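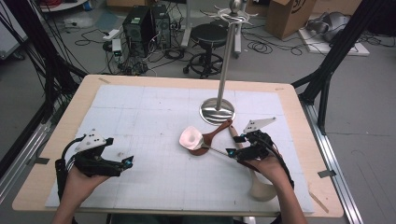

The bench rules, take three

Nov 15, 2019 - 4 min read

I promised back in July that I'd stop writing about rules for a while, and I lasted until the utensil task. Sorry! But we've now got enough people recording demos with the hand-held grippers that our old one-page sheet stopped working, and a few of you on the list asked what we replaced it with. So this item is the long answer.

The old sheet was written by me, in a hurry, when there were two of us doing this. It said things like "keep the bench tidy" and "move naturally." Eleni Yordanov, who joined over the summer and reads instructions the way a lawyer reads a lease, asked me what "naturally" meant and I had nothing. She was right to ask. If one person picks up a spatula like they're making pancakes and the next picks it up like it's going to explode, you get two very different sets of motions under one task name.

We went back through the first batch of 497 utensil demos and threw out 122 of them. That hurt. Most of the losses were boring stuff - a marker plate covered by somebody's wrist, or a cable that got dragged through the work area halfway along. Only 19 were thrown out for the person really fumbling the task, and I'm still arguing with myself over those, as I think a decent fumble and recovery is worth keeping. Nuria Marín thinks so too. Eleni doesn't, and she owns the spreadsheet.

So, the rules as they stand now:

Marker plates stay in view. Each gripper has one of those white triangles with the dots on it, and if the dots are hidden we lose track of where the hand is. Before you start, do a slow lap over the board with both hands and check the tracking. If it drops out, fix your grip before recording.

Everything starts on the grid. The stand goes on the board, the spoons and the spatula go on the board. Don't line them up. I know it's tempting, I do it too, but if every demo starts with a neat row we've taught the thing to expect a neat row. Crossed handles are fine. One spoon lying partly behind another tool is fine.

One tool per gripper at a time. No scooping up two spoons together to save a trip. (You know who you are.)

Pick up, pause, move. The pause is short, just a beat after the jaws close. It gives us a clean point to cut on later. Nuria got this one from a write-up by the Dornness people and it's saved us hours.

Cables go behind your wrist. Give yourself some slack before you sit down to work, and if one gets caught, stop the recording. Please don't shake it loose with the recorder still running.

Don't edit your own mistakes. If you drop something, mark the demo as a drop and keep it. Somebody else decides what stays, and that somebody can't be the person who recorded it.

Rest after 17 demos. This is the only rule anyone complained about, and the complaint was that the number is silly. It is a bit silly! It's where my own hands start getting sloppy, so I wrote it down, and we can change it once we have a better number.

Write down what changed. New tool, new tape, board moved, whatever. One line in the log, with your initials. I spent most of a morning last month trying to work out why two sets didn't match and the whole story was that the board had been shifted and put back slightly off.

We also had a long back-and-forth over whether to adopt the Briteletti checklist as is. It's a good checklist, very thorough, and if you're running a big arm with people walking past it you should have something like it on the wall. For hand-held work it felt like too much, so we took the pages on logging and on consent forms and left the rest for when we move over to the Orkach.

If your group has its own version of any of this, send it over. I'd especially like to see how other people deal with the drop question, and Eleni would like to see it even more so she can tell me I'm wrong. Next time I'll get into how we name the files, which has been its own little war.

6 comments | 23 shares

Related items
Our first week with the Orkach
Who gets to press stop?
Notes from the Mladenović workshop
Labeling drops, slips and near misses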